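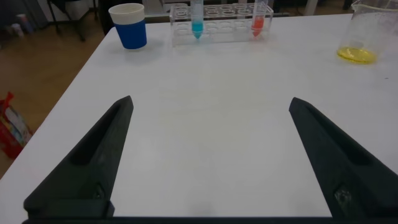 From: Birsen Sezer
To: Trelthorpe Kitchen Science list
Subject: Re: Colored water for the little ones, and what do you keep it in?
Sent: December, 9:40 pm

Hello everybody, and hello especially to the new families who joined after the open house (we're glad you're here, and please don't be shy about writing in!).

On the evening of the open house, Bălan wrote:

> We tried the color mixing with my two at home and it went
> brown in a hurry. How much dye are you all using? And is the
> clear rack worth the money, or should I stand the tubes in a
> mug and be done with it?

Oh, the brown. We have all been there, and my own kitchen has been there more often than I care to admit. My guess is too much dye too early. I fill a beaker with 2 cups of water and stir in one drop of yellow, and then I wait a minute before deciding if it wants another. Blue is the bully of the set, so add it last and add it with a toothpick if your bottle pours fast.

As for the rack, I do like the clear kind. You can see the color right down in the point of the tube, where a small amount collects and looks wonderfully strong, and with a blue in one hole and a reddish orange further along, the children can talk about them without picking anything up. Leave plenty of empty holes between the tubes while the kids are small. Mine came from the Ronis catalog and holds far more tubes than I ever fill. A mug will do perfectly well for an afternoon, though, so please don't buy anything on my account.

I also like a white table for this, or a sheet of white paper if yours is dark. Pale yellow disappears on wood. And keep a paper cup within reach for rinse water and drips. I set mine at the back, next to the rack, where elbows don't usually go.

One thing I'd love help with: the Bruvex droppers we ordered for the group have gone stiff, and I have 39 of them in a drawer. Has anyone had luck soaking the rubber bulbs in warm water? I gave a couple of them 30 minutes and they seemed a little better, but I may be fooling myself.

Bălan, do write back and tell us how the second try goes. If you want to borrow my spare rack, it's on the shelf by my back door.

Warmly,
Birsen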